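4. Checking the wrist view in simulation

Now for the fun part! With Skesen installed and the arm model loaded, you can see the world as your controller sees it, and try out perception settings without putting any hardware at risk.

1. Start Skesen and open the Driltau tabletop project.
2. In the Views panel, choose Wrist, then press Play.
3. Set the random seed to 1260. Everyone who uses this guide starts from the same layout, so it's easy to compare notes.
4. Jog the arm slowly until part of the tray comes into view, then press Hold.

Note: The tray doesn't have to be fully in view. The Cevberg detector copes very well with partial shapes, and it's a pleasure to watch it pick up a rim from one corner.
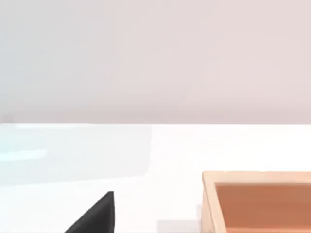
Figure 13. Wrist view with a fingertip at lower left and the wooden tray at lower right.

5. Open Masks and click Add finger mask. Draw round the dark fingertip, leaving a margin of three pixels, so the detector ignores it.
6. Leave the tray outside the mask. Its pale rim and darker orange-brown inside give the detector a good strong edge to work with.
7. Look for glare on the white tabletop, like the faint bluish patch on the left in Figure 13. If the detector outlines a patch like this, raise Edge threshold one step at a time until the outline goes away.
8. Press Save view. Your mask and threshold are stored together.

Caution: Finger masks belong to one gripper opening. If you change the opening, go back to step 5 and draw a new mask before you run the planner.

Tip: Try switching Shadows off and on while the detector is running. You'll learn a lot about your threshold in a few seconds!

When the tray outline holds steady, go on to section 5, Planning your first reach.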